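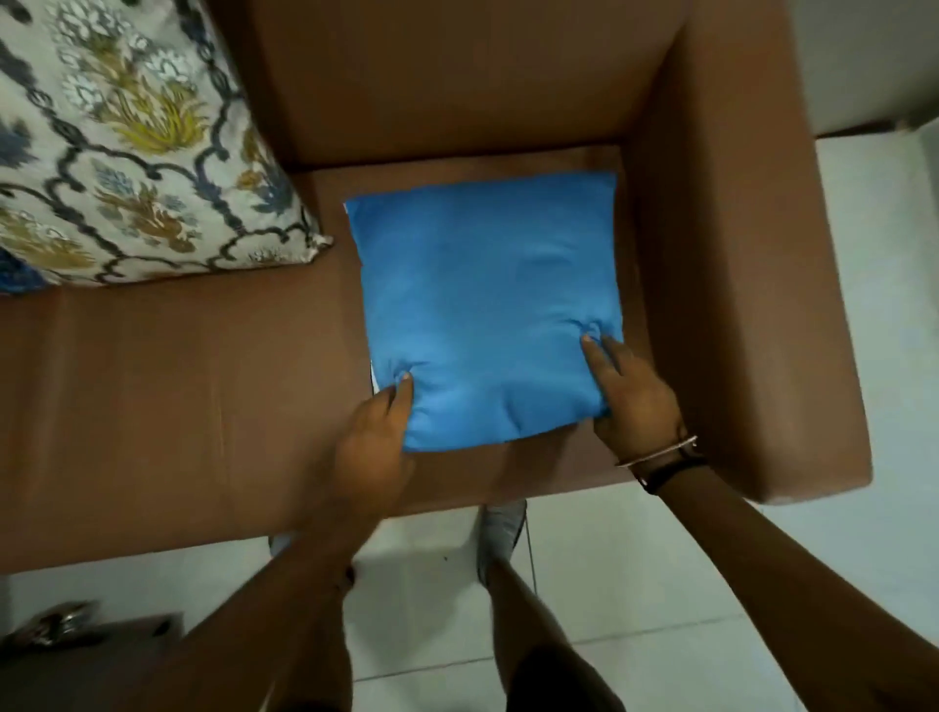 # Sofas and cushions in the shared lounges: frequently asked questions

The following answers apply to all residents of Stistdale and Sternness. Questions not covered here should be sent in writing to Hanna Maksymiv, Furnishings Manager, at the Stistdale office.

## How should the cushions be left after use?

Cushions should be plumped by hand, pressed flat across the middle and returned to the seat or stood against the backrest. Plain and patterned cushions may share a sofa. Residents are not required to match them.

## May cushions be moved from one lounge to another?

Cushions may be moved within the same building. They must not be taken between Stistdale and Sternness, as each building keeps its own inventory.

## The inner pad is showing at the edge of a cover. Should this be reported?

In most cases the pad has shifted inside its cover and can be eased back into the corners. If the seam has opened or the fastening no longer closes, please place the cushion in the repairs cupboard on the ground floor and complete form 559.

## How are the cushion covers washed?

Removable covers are collected for washing every October and at other times on request. Residents who wish to wash a cover themselves should follow the sewn-in label. Where the label is missing, the cover should be handed to the office unwashed. Inner pads are not to be put in the residents' machines.

## What may be used to clean a faux-leather sofa?

A soft cloth, dampened with water and a little mild soap, is sufficient for the seat, backrest and armrests. The surface should then be dried with a second cloth. Polish, bleach, solvent sprays and scouring pads are not permitted. Crumbs should be removed from the corner between the armrest and the backrest with the narrow vacuum attachment.

## Are creases and scuffs treated as damage?

No. Light creasing of the seat and scuffing on top of the armrests are regarded as ordinary wear and no charge is made. Cuts, burns, ink and peeling should be reported within 5 days.

## Is it permitted to sit on the armrests?

It is not. The armrests are not built to carry the weight of an adult.

## Can a resident bring in a cushion or throw?

Yes, provided that it carries a fire safety label. The item remains the property of the resident and is not covered by the buildings' insurance. Please allow 2 working days for the office to check it.

## When will worn sofas be replaced?

Sofas are inspected once a year. The present furnishing budget is £3,000 for both buildings, and seating in the poorest condition is given priority. Requests received after the inspection are carried forward to the following year.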